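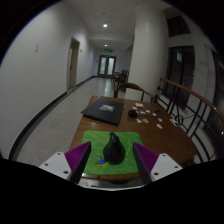 Green mat near the front edge of the table, with the pear-shaped piece standing on it.

Section 6. Setting Up the Corridor Table

This section covers the table used for placing pieces on the mat and for holding small parts between turns. It applies to the Tusetti table set and to the Idus mat. If you have the older set from Movadus, the steps are the same, but the mat has square corners and no printed bird.

6.1 Before you start

Wipe the tabletop with a dry cloth. Do not use spray polish. Polish leaves a film that lets the mat slide when a piece is set down on it.

Check that all four feet of the table touch the floor. Corridor floors often slope toward a drain or a doorway. Turn the leveling foot until the table no longer rocks.

CAUTION: Leave enough room for people to walk past the table. Do not set up across a fire door or a stairwell entrance.

6.2 Placing the mat

1. Lay the mat flat near the front edge of the table, green side up.
2. Press out any curl at the corners. If a corner will not stay down, roll the mat the other way for a few minutes and try again.
3. Set the black pear-shaped piece upright in the middle of the mat, wide end down.
4. Let go of the piece and check that it stands without leaning. If it leans, look for crumbs or grit under the base.

NOTE: The surface of the piece shows fingerprints. Clean it with the same dry cloth used for the tabletop.

6.3 Placing the folder and small parts

1. Put the black folder on the left part of the table, closed, with the label facing up. It does not need to be square to the table.
2. Lift the mat and the piece off the table before laying out small parts. Parts pushed under the mat are easy to lose.
3. Set the black box to the right of the folder. Lay its cable across the wood where it cannot hang over the front edge.
4. Place the white pieces around the box. Leave enough space between them to pick up each one separately. 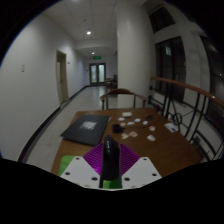 5. Check the far edge of the table last. Light pieces placed there are the first to go when a door opens and air moves down the corridor.

CAUTION: Small parts are a choking hazard. Keep them away from children under three.

NOTE: Scraps of paper may be used in place of missing white pieces. Replacement pieces are sold in bags of 27 under the name Ó Dubhghaill Small Parts.

6.4 Changing back to the mat

1. Gather the white pieces into their bag.
2. Coil the cable loosely and put the box away. Do not wrap the cable tightly around the box.
3. Run your hand over the wood to find anything left behind.
4. Return the mat to the front of the table and repeat steps 3 and 4 of 6.2.

6.5 Care

Store the mat flat or rolled with the green side out. Do not fold it. A fold line will not come out, and the piece will not stand on it.

The mat can be washed by hand in cool water with a little dish soap. Hang it over a rail to dry and keep it off the table until both sides are dry.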